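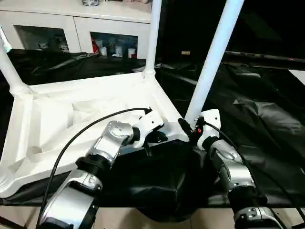 *White plastic shelving unit on its back, with two robot arms.*

# Duplicate alumni records after importing a chapter list into Kirneo

**drivthorpe_chapter**

I maintain the mailing list for a regional alumni chapter of Drivthorpe. Until this spring the list was a spreadsheet. The alumni office has moved all chapters to Kirneo and gave us chapter-level import rights, with no rights over the central records.

My file has 1718 rows. The office preloaded our region with 1099 records before I had access. I ran the import with the default match setting, expecting most rows to attach to existing records. Nearly all of them came in as new contacts. The dinner invitation goes out in August and I do not want people to get it twice.

Details that may matter:

- The match field was left on "Primary email".
- My file has one email column, mostly personal addresses. The preloaded records mostly have the old campus forwarding address as primary.
- Graduation year in my file is two digits for older rows and four for newer ones.
- Some alumni have two degrees and appear on two rows in my file, once per degree.
- Last names are as people gave them to us, so some differ from the name on the diploma.

Can I fix this from the chapter side, or do I need to ask the office to roll back? If I re-import, what should the match field be?

**ledger_and_lanyard**

Roll back first. Do not try to merge by hand.

Chapter admins can reverse their own import under Lists > Import history, provided no message has been sent to the batch. Once a message goes out, the batch is locked and only the central office can remove it. If the "Reverse" button is gray, that is the reason. Reversing removes only the contacts the batch created. It does not restore fields the batch overwrote on existing records, so export those before you start.

Then prepare the file again:

1. Ask the office for an export of your region with the alumni ID column. They can usually provide this even where chapter admins cannot see the ID on screen.
2. Convert all graduation years to four digits. Format the column as text, or the spreadsheet may change it again on save.
3. Collapse the double-degree rows into one row per person. Put the second degree in the "Additional degree" column. Kirneo treats each row as a person, so two rows with no shared ID will always give two contacts.
4. Look up the alumni ID for each row, using last name plus year plus first initial. Leave the ID blank where there is more than one candidate.
5. Import only the rows with an ID, with the match field set to "Alumni ID" and the update rule set to "Add secondary email".
6. Send the rest to the office as a separate file.

Step 5 is the one that people get wrong. The default update rule is "Replace primary", and it will overwrite the campus forwarding address. Some offices permit that and some do not – ask before you touch it.

Test with 11 rows before the full run. Include at least one person with two degrees and one with a changed last name. The preview screen shows "new" or "matched" against each row, and you can cancel from there without creating a batch.

Imports over 3000 rows are queued overnight on our installation. Yours is under that, so the result should show right away.

**kg_reunions**

we had the same thing when we came over from Edow. just turned on "suppress duplicates" when sending and it was fine

**ledger_and_lanyard**

Suppression compares email addresses only. In this case the two copies of each person have different addresses, so both would be sent. It would work for someone whose old list used the same address in both places.

**drivthorpe_chapter**

The batch was not locked, and the reversal went through. The count is back to 1099. The office has agreed to send the ID export but wants the primary address left alone, so I will use "Add secondary email" as described.

One remaining point: 11 rows are spouses who attend events but never enrolled. They have no ID, and I would prefer not to send them to the office as unmatched alumni.

**ledger_and_lanyard**

Import those separately with the contact type set to "Guest". Guests stay on the chapter list and are not passed up to the central records.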